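Chapter 7
What Surveys Can't Hear

In this chapter
Why people give answers they do not hold
The trouble with averages
Question wording and question order
The Drandton transit survey, start to finish
Who is missing from the sample

In August the town of Drandton mailed a survey to its residents asking whether they would ride a new crosstown bus. The results looked splendid. Of the 627 people who sent the form back, 332 said they would ride the bus "often" or "very often." The town bought two vehicles, painted the stops, and printed a timetable. In its first full month the crosstown line carried 80 different riders, many of them high school students who had been too young to get the survey in the first place.

Most books would now tell you that the survey was badly done. Some of it was, and we will get to that. But I would like you to start with a less comfortable thought. Suppose it had been done well. Suppose the sample was drawn by the rules in Chapter 6, the form was short, and the return rate was respectable. Would you have believed it then? I wouldn't have, at least not as a forecast of bus riders. A question about what you will do next spring is answered by the person you are at the kitchen table tonight, holding a pen and feeling well disposed toward buses.

People who run surveys know this. They have a shelf full of names for it: acceptability bias, intention gap, courtesy response. Naming a problem has a soothing effect on the people who named it, and I have sat through a good many talks where a speaker listed six kinds of bias on one slide and then read out the percentages on the next slide to one decimal place.
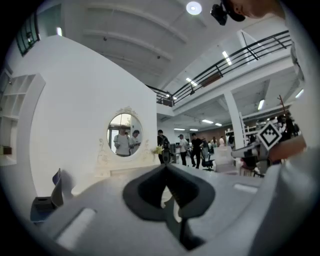

The decimal place deserves a word of its own. When Drandton published its results, the headline figure was 53.0 percent. You can check the arithmetic: 332 divided by 627 comes to 0.5295, so the rounding is fine. What the zero after the decimal point tells the reader is that somebody measured carefully. What it measured was how many people put a check mark in one of two boxes. The word "often" was never defined on the form. For a retired man who leaves the house twice a week, often might mean Tuesdays. For a nurse on shifts it might mean ten trips. Adding those two check marks together gives you two, and I am not at all sure two of what.

You may object that every measurement has some slack in it, and that we don't throw away the bathroom scale for being half a pound off. Fair enough. But a scale is off by an amount you can find out by weighing something else. Before you trust a survey number, ask whether there is anything you could check it against. For Drandton there was: the older Howlader Avenue line had run for years, and its farebox records were sitting in the same building as the people who wrote the form. They did not ask to see them until the new buses had been ordered.

7.1 The answer that costs nothing

Consider what the respondent was giving up by checking "often." No money, no time, no promise. The form did not mention a fare. It did not say that the crosstown line would share its road budget with the repair of Kovix Street, which a different survey that same year found to be the top complaint in town. When every good thing is free, people are in favor of all of them, and it would be odd if they were not.

Lutfa Wanigasekara, who taught survey methods for many years and whose class notes I have borrowed from throughout this chapter, used to hand her students the same question in two versions. Half the room was asked whether the campus library should stay open later. The other half was asked whether it should stay open later if that meant closing on Sunday mornings. She reported that support dropped sharply in the second group every time she tried it. I have no reason to doubt her, but notice that her notes do not say how big the classes were, or who decided which half got which version. A reader who nodded along with that story should go back and ask why. It agreed with the point I was making, and that is the moment to be most careful. 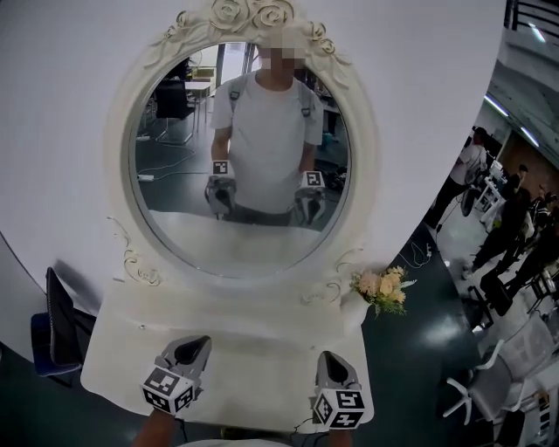

161

7.2 Asking about the past instead

A common piece of advice is to ask people what they did, and leave what they might do alone. "How many times did you take a bus last week?" seems a sturdier question than "Would you ride?" It is somewhat sturdier. Memory has its own bad habits, though. People tend to pull events forward, so that a trip from three weeks ago lands in "last week." They also report their usual week when the real one was unusual. Someone who was home with the flu may still tell you five trips, and feel truthful doing so.

The Reron diary study, which we will use as our running case in Sections 7.4 and 7.5, tried to get around memory by having households write down each trip on the day they made it. The diaries are better data than the Drandton forms by almost any standard. They also have blank pages, and the blanks are not scattered evenly. Weekends are thin. So are the last days of the second week. Does a blank Saturday mean that the family stayed in, or that they were too busy going places to write? The authors of the study treated blanks as zero trips. I think that was a mistake, and in Section 7.5 you will have a chance to argue with me.

Before you read on

Find a survey result in a newspaper or on a website. Write down the exact wording of the question, if it is given. If it is not given, write down what you think it was, then try to find the original and compare the two.

Next, list anything the respondent would have had to give up for the answer to come true. Keep this list. You will need it for the exercises at the end of Section 7.3.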